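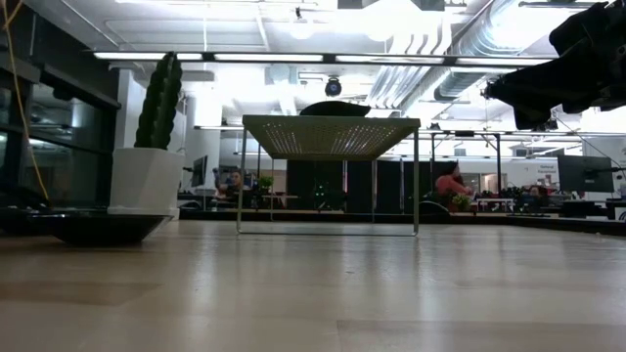 Purkuveo Robotics — Cell Maintenance Group

Speaker notes: looking after the tabletop arm cell

Slide 1. Title

Say good afternoon, check the back row can hear. Talk is for people who will be on the cell rota from August. Questions at the end, except safety questions, which can come at any time.

Slide 2. The cell

Leave the opening photo up while people find seats and come back to it now. Point out the arm at top right, then the rack in the middle of the table. The rack is a small metal one on thin wire legs with a perforated top. The bowl and the cactus in the white planter are on the left. Mention how much the table shines. The ceiling lights come back off it as long white streaks, and we will get to that under cameras.

Slide 3. Start of shift

Walk round the table before touching the controller. Look at the cable under the arm and follow it by eye for its whole length. It should hang freely with the arm parked. If it is pulled tight or rubbing on anything, leave the power off and write it in the log.

Then power on, release the stop, and home the arm at slow speed. Keep one hand near the stop until it has finished. Homing is the move most likely to catch something that was left on the table overnight.

Slide 4. The rack

This is where most of our faults come from, so spend time on it.

The rack is light. A gripper that comes down slightly low will push it along the wood, and the next pick is then wrong by the same amount. Check its position against the Claslow setting sheet at the start of the shift and again after lunch. We allow 2 mm either way. If it is out by more, move the rack back. Do not teach a new point to suit where the rack has ended up. Two of us did that in the same week and it took a whole morning to undo.

Press gently on each corner of the top. If it rocks, one of the legs has bent and the rack needs changing.

Slide 5. Gripper

Wipe the fingers with a dry cloth. Open and close 10 times from the pendant and listen. A steady sound is fine. A click at the end of travel usually means a loose finger screw. Tighten it with the Brudico driver in the top drawer, which is already set, and please put it back there.

Finger pads are changed at 480 hours, or sooner if they look polished. Write the hours on the lid of the pad box as well as in the log.

Slide 6. Camera and light

Come back to the shine on the table. Reflections can look like an edge to the software. If detection gets worse, check whether someone has moved the camera before changing any settings. Clean the lens, take a test shot, compare it with the saved one. Threshold changes go through the Triantafyllou procedure, which is in the shared folder. It is short — read it once before your first shift.

Wipe the table with a barely damp cloth. No polish.

Slide 7. Stopping and handing over

Park the arm clear of the rack, wait until it is still, then press the stop. Log the hours, any faults, and anything you moved. "All fine" is not enough if you moved the rack. Say which way and how far.

Slide 8. Questions

Likely ones: spare racks are in the cupboard with the finger pads. Yes, you can run at slow speed all day if you are unsure. No, the second controller is not ready yet, and I have no date for it.

Hand round the rota sheet before people leave.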